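Judholm Community Hall, Users Group
Minutes, September 2020

Meeting opened late, door code had been changed. Quorum ok. Minutes of last meeting accepted, one fix: the hall fee is per evening, not per hour.

1. Heating
Boiler serviced. Gruvby say the pump will last one more winter but no promises. Quote for a new one is nearly 2,000, labor included. Agreed to wait until November, then ask again. Thermostat in small room still reads wrong, leave it alone please, people keep turning it up and then the big room roasts.

2. Bookings
Choir wants its old slot back. Sewing group already has it. Both were told yes by email, which is our mistake. Offered choir the later slot for now, they will ask their members. Max 50 in the big room stays as is until we hear different. Chairs to be put back in rows after, not stacked by the fire door. This was in the last minutes too.

Online calendar: still shows the old phone number. To be fixed this week.

3. Kitchen
Fridge seal gone. Floltoro can send the part, delivery slow. Until then no milk left over night. Mugs going missing again. Somebody suggested labels, no decison.

4. Tables
Long talk about this one. Old brown folding tables are done, two have bad legs. White tops proposed for the replacements. For: bright, easy to see if they have been wiped. Against: show every mark. Rounded corners wanted by the toddler group, strongly. Mohmand do a white one in two sizes, the smaller fits thru the store room door, the larger may not, someone to measure.
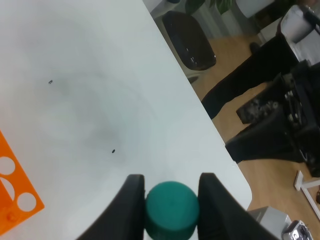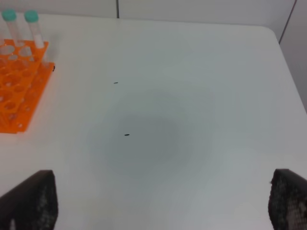 Item 4, white tabletop. Orange test tube rack in the second picture.

Show of hands, white carried. Order 4 to start with, more next year if they hold up. Spending limit 500 for this item, delivery to be inside that. Old tables offered free to members first, then to the dump. Two-person lift for all of them, same rule as before.

Wiping: cloth and plain dish soap, no scouring pads. Cleaning sheet in the cupboard needs to be rewritten, current one is for the brown tables and mentions wax.

5. Parking
Gravel washed out by the gate after the rain. Neighbor complained about cars on the verge. Put a note in the newsletter, and cones out on choir nights. Proper repair to be priced, town may pay part of it, have to ask before the snow.

6. Any other business
Lost property box full, will be emptied after next meeting, so collect your stuff. Two umbrellas, one childs boot, a casserole dish with lid.
Piano tuning, no money this year.
Side door key, one set not returned. Whoever has it drop it in the mailbox.

Next meeting in November, small room, same time. Bring own coffee.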